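Checklist for syndicated promoted posts – partner sites and apps
Version for July, Brodton office. Comments underneath each item are mine, so argue with them!

Run this before any promoted post leaves Lasport and shows up on a partner's pages. The whole list takes 15 minutes once you know your way round the dashboard.

## Part A: before the post goes out

- [x] **The "promoted" label shows on every partner layout**
 Pass. Onu moved it up beside the account name last month and it is so much easier to spot now. Sarado still puts it at the bottom of the card – readable, but only just on a small phone.

- [x] **Label survives dark mode**
 Pass on both. Lovely to be able to write that after the spring we had.

- [ ] **Advertiser has agreed to off-site placement**
 Part pass. 251 accounts were switched over and all but one have the box ticked. The odd one is on hold until the form comes back. Please don't tick it for them, even if they've said yes on the phone.

- [x] **Blocked topics list loaded for each partner**
 Pass. Sarado's list is longer than ours (it includes gambling and diet products), and theirs wins on their pages.

- [x] **Daily cap set**
 Pass, at 500 showings per advertiser per partner for the trial. I'd love to see this go up, but let's get a clean month first.

## Part B: the picture on the card

Partners crop differently and this is where most of our fails come from, so take your time over it. Onu uses a wide card, Sarado a square one, and a picture that sits well in the first can lose its most important corner in the second.
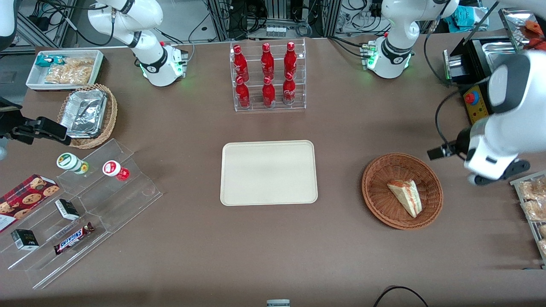

Check the crop at both shapes, then check for other people's brands, which is the bit I get excited about as it's so easy to fix early. Go over the whole picture slowly, background included. Six red Coca-Cola bottles on a clear two-tier rack are the sort of thing a partner's reviewer will query straight away if the advertiser is somebody else, and the white script is known the world over, so a slightly softer focus won't get you past them. Ask for written permission or a different picture. If the brand is the advertiser's own, say so in the notes box and it normally goes through the same afternoon.

- [x] **Main subject still inside the square crop**
 Pass for the current batch. Two needed nudging to the left.

- [ ] **Alt text present and under 100 characters**
 Fail on four cards. All four had the campaign name pasted in, and that's no help to anybody using a screen reader. Sent back for rewriting.

- [x] **No text baked into the picture that repeats the headline**
 Pass. Big improvement on the first batch, well done whoever did these.

## Part C: links and data

- [x] **Link opens the advertiser's page and goes nowhere else first**
 Pass. Tested at 9 am and again after lunch.

- [x] **Reader's account name is not passed to the partner**
 Pass. Please test this one by hand every time – the automatic check only looks at the first click.

- [ ] **"Hide this" button works off-site**
 Fail on Sarado. The post vanishes, then comes back when the page is refreshed. They know, and a fix is promised. Keep new campaigns off Sarado until it's in.

- [x] **Clicks counted once**
 Pass. Our count and Onu's match for the first time, and I may have cheered.

## Result

Onu: cleared to run, apart from the held account and the four cards waiting for alt text.
Sarado: not cleared. Recheck Part C in full when the button is mended, and have another look at where that label sits while you're in there.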